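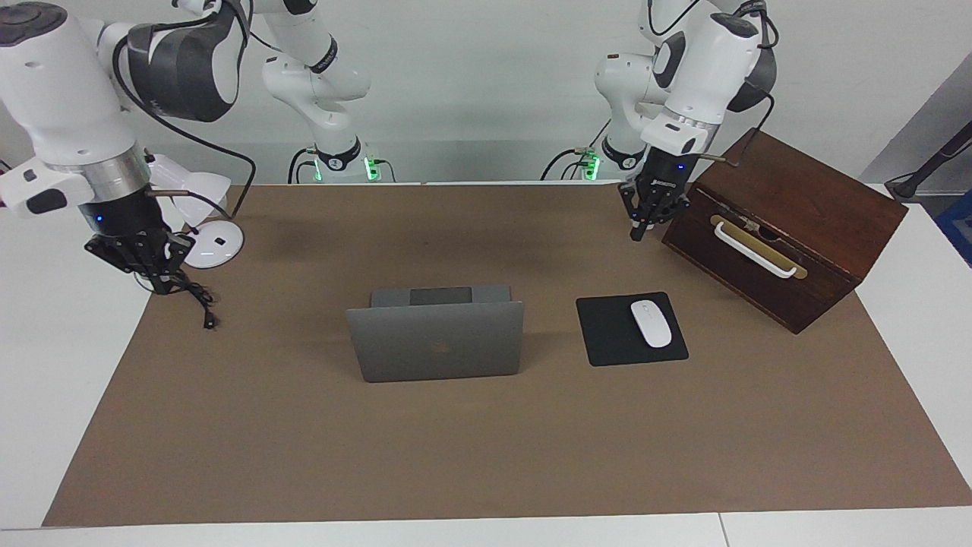 # Desk Tidy Set – Read Me First

Published October 9, 2025
By the Ganness desk notes team

Welcome, and thank you for stopping by! This is the data card for the Desk Tidy Set, a modest collection of recordings about one very ordinary job: getting a small work desk back into order when the day is done. We have tried to write it in everyday words, so that somebody who has never opened a set like this can still find their way about (and so that we can find our own way about when we come back to it in November, having forgotten everything).

## What is on the desk

We kept to the same handful of things all the way through, chosen because most people who work at a desk have something very like them within reach:

- a silver-grey laptop, which may be open or closed
- a white computer mouse and the black mouse pad it lives on
- a white desk lamp with a round base
- a dark brown wooden box, a bit scuffed on top
- a thin black cable with a small plug
- a large sheet of brown paper, spread over a white tabletop

The paper deserves a word of its own. We tried the bare tabletop first and were never very happy with it – white lamp, white mouse and white table all ran together, and you had to squint to tell where one stopped and the next began. Brown paper from the Pronow roll sorted that out at once, and it has stayed ever since. It does crease, and it does creep a little towards whoever leaned on it last, so please don't treat its edges as a ruler.

## What counts as tidy

We had longer talks about this than we would like to admit. In the end we settled on a plain description, which is kept in the notes file as well:

1. The laptop is closed, with its lid facing up.
2. The mouse is on its pad, and all of it is on the pad.
3. The cable is put away in the box.
4. The lamp is standing upright on its base.
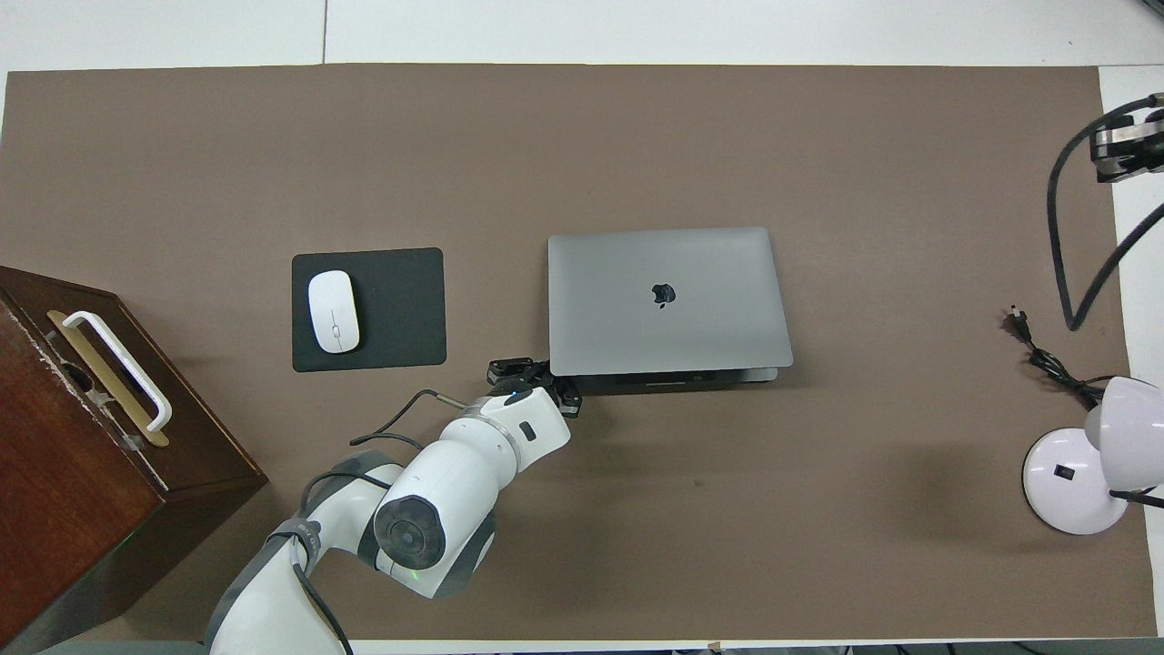
The laptop is usually the first job, as a closed lid gives you a good deal more room for everything else, but we never made that a rule. Some people like to deal with the cable straight away and be rid of it, and others leave it until the very end. Both are in the set, and both are marked as perfectly good ways of going about it. The order that was followed is written down for each session, so you can sort by it if that matters to you.

## How it is arranged

There are 88 recordings, sorted into 11 folders. Each folder has its own short notes file, which gives the starting layout, the order of the steps and anything that went a bit sideways. The folder called "ronov" has the simplest layouts and is the kindest place to begin. The one called "engelbrecht" has the muddled ones, where the cable starts out under or behind something else, and is best left until you have had a cup of tea.

Recordings that ended with something not quite finished have been kept in. They are marked "part done" in the notes, with a line saying what was left. Please don't throw them out without a look – a desk with everything in place except the cable is still a useful thing to learn from.

## Things to bear in mind

It is one desk, one laptop and one lamp. If your own desk has two screens, a stack of post and a plant on it, you will want to add examples of your own. The light was kept fairly even too, so there is very little in the way of evening gloom.

We also changed our minds part of the way through on the mouse. In the first 15 recordings, a mouse with its tail end hanging over the pad was still counted as tidy. From then on it was not. The old labels have been left as they were, and the notes say which rule applies.

## Using it and sending corrections

You are welcome to use the set for study, for teaching or for plain curiosity. If you pass it on, please keep this page with it, and mention Ganness somewhere sensible. Corrections are very gladly received: tell us the folder, the recording and what you think the label ought to say, and we will look at it as soon as we can.

Related items

Kitchen Drawer Set – Read Me First
Ronov layouts: a short guide to the simple folder
Choosing a table covering
Folding Tea Towels, second batch
Changes to the notes files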